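Pirkia open metal bin, gray

I've had a pair of these on my workbench for 7 months now and I'd buy them again tomorrow. They're plain, open-topped, with sloping sides, so you can just drop in a screwdriver or a work glove and grab it again without digging. No lids, no latches, no fuss!

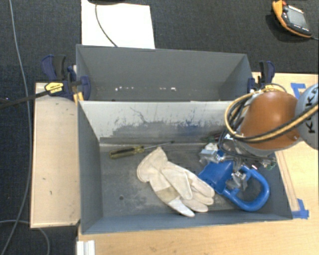

The finish does scuff, and mine started picking up scratches in the first week – I don't mind one bit, but if you want something pretty for the hallway, look at the Gerlach range instead. I wipe mine out with a rag every January or so, whether they need it or not (they do).

Sold in sets of 2. Allow roughly 100 minutes for pickup once you've ordered, and bring a box if you're on the bus – they're heavier than they look.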